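4.3 Setting up the Brullow ground receiver

Issue date: 2018-10-23

The Brullow receiver takes telemetry from small satellites in low orbit. Complete section 4.2 (mast and rotator) before starting.

1. Set the main switch to OFF and connect the antenna feed to port A. Tighten by hand, then a quarter turn with the wrench.

2. Connect the Sevier preamplifier lead to port C.

CAUTION: Port C carries supply voltage. Do not connect an antenna to it.

3. Switch on and wait for the status light to turn steady green. Warm-up takes up to 14 minutes.

4. Open the Millet tracking software and load the current orbit file. Files more than 40 hours old are rejected with error 121.

5. Enter the station latitude, longitude and height. Height is in meters above sea level.
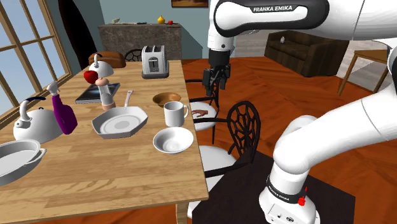
The station at Domdale reports that error 121 also comes up when the computer clock is set to local time, and asks that operators check the clock before downloading a new orbit file. Set the clock to UTC.

6. Select a pass with a peak elevation of at least 40 degrees for the first test.

7. Start recording before the satellite rises. Leave the gain on AUTO.

8. When the pass ends, open the log and read the frame count. A count of 700 or more is acceptable. If it is lower, repeat steps 1 and 2 and run a second pass.

NOTE: Orbit files issued from November onward use the new header. Update Millet before loading them.

Rotator calibration is covered in section 4.4.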